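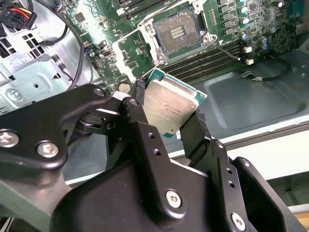 Wanlow arm build: frequently asked questions

What is it?
A two-finger gripper and arm that we are building in the shared workshop at Grenton. The job we set it is fitting a processor into a desktop motherboard.

Who is working on it?
Siiri Huttunen does the mechanical parts. Reijo Lindqvist writes the control code.

Why a processor?
It is small and has to go in the right way round. The socket pins bend easily, so mistakes show up.

Do you use new parts?
No. The boards and chips are second-hand. Please clean off old thermal paste before you donate any.

What has it cost?
200 pounds so far, not counting tools. The plates took 26 hours to cut and drill.

Does the arm close the socket lever?
Not yet. We do that by hand. Memory modules come after that.

Can I try it?
Yes, if you are a workshop member. Ask Siiri for the 5-minute safety talk first, and keep your hands out of the case while the arm is powered.

Are the drawings available?
Version 2 is in the Wanlow folder on the workshop computer.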